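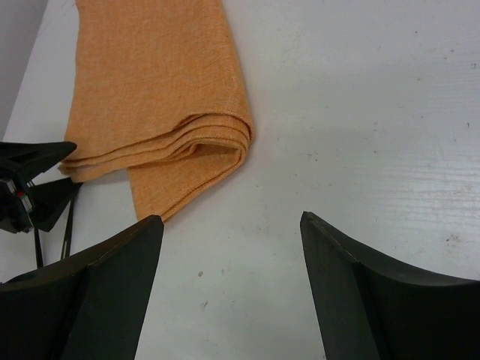
A reader in Stislow writes that her guesthouse towels stopped drying properly long before they looked worn, and asks whether the laundry was to blame. It probably was, in part. Absorbency and appearance decline at different rates, and most replacement schedules track only appearance.

## What the wash leaves behind

Cotton takes up water through its fibers and through the gaps between yarns. Fabric softener coats both. The coating builds up with each cycle, and one hot wash without softener removes only part of it. Hard water adds mineral deposits, which stiffen the yarn and dull the color.
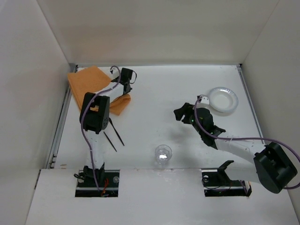
The Pelham laundry changed its rinse program to test this. A batch of 295 towels went through a second rinse with no softener, and a matching batch stayed on the old program. Each towel was checked with a drop test: a measured drop of water is placed on the fabric, and the time until it disappears is recorded. New, unwashed towels took 7 seconds because of mill finish. After several plain washes the same towels took 4.

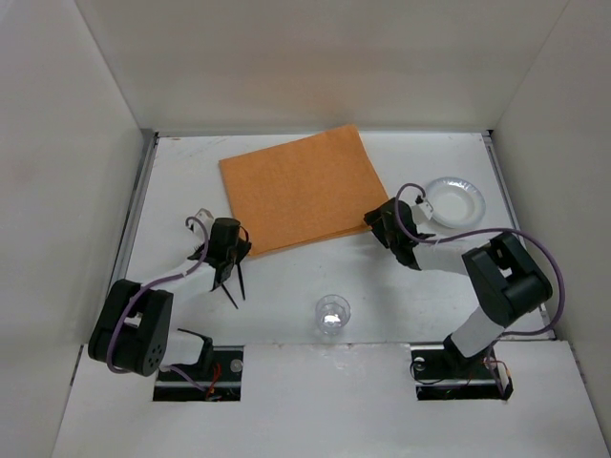
Drying matters as much as washing. Overdried cotton loses moisture it needs to stay flexible, and fibers break at the points of greatest bending. Repeated folding in the same place concentrates that damage. The orange cloth lying flat beside the plate has a faint fold line along its lower edge, and a line of that kind is a sensible place to begin looking for thin yarns. Heso dryers at Pelham now stop on a moisture reading.

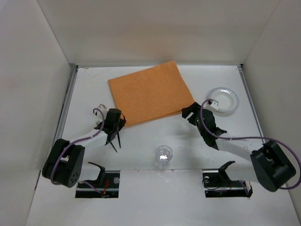
*Page last changed: 2022-12-04*

McKinnon, the larger plant, keeps a log by batch and retires stock on drop time alone. It pulled almost 1170 towels in its first year on the system. Many had sound hems and went to the rag bin anyway. Others with frayed edges tested well and were rehemmed.

For home use, measure detergent by load weight and leave out softener on towels. Refold along a different line after each wash.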